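Grarnari, Fri 11 September

Student robot club opens its sorting project to visitors

The robot club of Bollorwood College will show its sorting project at the Ratanaporn Hall. The club has 22 members, and they have worked on the task since June.

The project is called Sinside. A robot arm must take things from one full basket and bring them to boxes with coloured lids. The basket holds balls, cloths, cans and soft toys, all mixed together. Students write the program and choose how the gripper should come down on each thing.

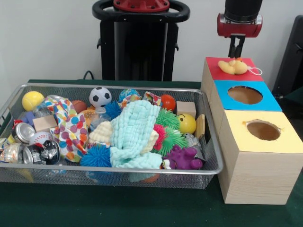 Cloths are the most difficult part — they fold over other things and change their shape each time. The club made 165 attempts during the summer, and in 156 of them the arm brought something out of the basket. The students would like to improve this before the winter competition.

Visitors can watch the arm at work and speak with the students. Entrance is free, and the doors open at 3 in the afternoon. School groups are asked to write to the college office before they come.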